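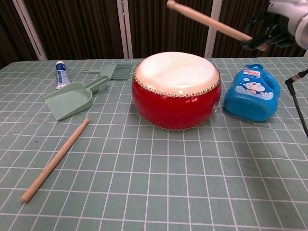
Slide 1. Drum, drumstick, laundry bottle, dustpan and brush, toothpaste.

SPEAKER NOTES, small spaces evening, Arkstead library, 7 Dec 2021
Talk title: Things With No Shelf

(Leave slide 1 up while people sit down. Don't talk over the chairs.)

Hello, thanks for coming out. Coats on the back rail please, the radiator side gets hot.

Start with the slide. Ask the room: where does each of these live in your house? Take answers. Hands first, then shouting out.
Toothpaste will be quick. Everybody says bathroom.
Blue bottle, they'll split. Under the sink / on top of the washer / hall closet.
Dustpan and brush, long pause, then "behind something."
Drum. Silence probably. Wait for it. Let it be awkward.

Point: the easy ones have a room. The drum has a person. Different question. Come back to this at the end.

WHO I AM (short!!)
Nine years helping people sort out small apartments. Mostly the Esposito building, one and two room units, some of you live there, hi. Closets that are 2 feet deep if you're lucky. I sell nothing. No bins for sale in the lobby.

PART ONE. Homeless things
Define it fast. A homeless thing = you use it, you like it, you put it down somewhere different each time.
Not junk. Don't let anyone turn this into throwing stuff out, we did that in November and it ran forty minutes over.
My own list: tape measure, the good scissors, bike pump, stamps.
Ask for three from the audience. Write them on the board, big letters.

The table test. Get a table. Clear it. Put a plain cloth down, something pale, so you can see what you've got. Slide has a sage green one with a white grid, nice for this, things sort of line themselves up. Put down only what you picked up off the floor or counter today. Six or seven things. Stop there. People bring out a hundred and then cry, I have seen it

Then for every item say out loud the last place you USED it. Used, not found. Underline used.

PART TWO. Cleaning stuff
Dustpan and brush: same mint green, the pair. Keep pairs together. Brush clips in or hangs on same hook. If they get separated you own half a tool.
Hang it where the crumbs are. Kitchen. Not the utility closet down the hall. If it's more than a few steps you will kick the crumbs under the stove (laugh here, hopefully)
Bristles: hang or lay flat, don't stand a brush on its bristles, they bend and stay bent.
Wash the dustpan. When did you last wash a dustpan. No need to answer.

Laundry bottle. Look at the shape, big flat face, handle on one side. It wants to go in sideways like a book, handle facing you. So a narrow gap will do, beside the machine, end of a shelf. Tray under it for drips.
Cartoon character on that label, so if there are little kids at home: HIGH shelf, door shut. A friendly face on a bottle is still soap. Say this slowly, only serious bit in part two.
Don't decant into jars. Somebody will ask, they always ask. You lose the directions and the warnings. Pretty jar, no idea whats in it.

Toothpaste. Stands on its cap, which is good. One open tube per bathroom. Spares go with spares, all in one box, not behind the mirror where they fall in the sink.
Story about the Lellutico trip, eleven tubes in one suitcase. Keep under a minute. Skip if running late.

WATER BREAK. Check clock. Should be at twenty minutes.

PART THREE. The drum
Back to slide 1, leave it up to the end.
Small red drum, glossy, hide top, ring of gold tacks round the edge. It's a lovely looking thing and that's the problem, can't just shove it in a box with the extension cords.

Three kinds of places for something like this
- out, where you see it
- near, where you can grab it
- away, properly packed
Most people pick none of these and it goes on top of the fridge. Heat, grease, dust. Bad spot for a drum, bad spot for anything with skin on it.

Out: shelf away from the window and radiator. Hide tightens up when it's dry and goes slack in the damp. Nothing stacked on the drumhead, not even "just the mail"
Near: hook or low shelf, stick goes WITH it. One wooden stick on its own looks like kindling or a chair part and gets tossed. Same as the brush, keep the set together.
Away: soft cloth, box bigger than the drum, label on the SIDE of the box. Not the lid. You can't read a lid in a stack.

Ask who plays. If someone does, ask where they keep theirs. Let them talk, better than me.
If noone does, tell the Rilingate one, the neighbor downstairs and the Sunday drumming. Short version.

Dusting around tacks: dry soft paintbrush. No spray. Spray gets under the metal and onto the hide.

HOMEWORK
One table, one cloth, whatever's lying around tonight. Give each thing a spot. Live with it 2 weeks. If it wanders off again the spot was wrong, move the spot.

Q&A, expected
"My partner doesn't put things back." Label the spot, not the partner.
"I rent, can't drill." Over-the-door hooks. Stick-on ones are ok for a dustpan, not for a drum!!
"How much should I spend?" Nothing for the first month.
"Can we have the slides?" There's only one slide. Handout is on the desk by the door, 300 printed so take extras.

Chairs back against the wall before we go please. Room 909 needs the cart back too.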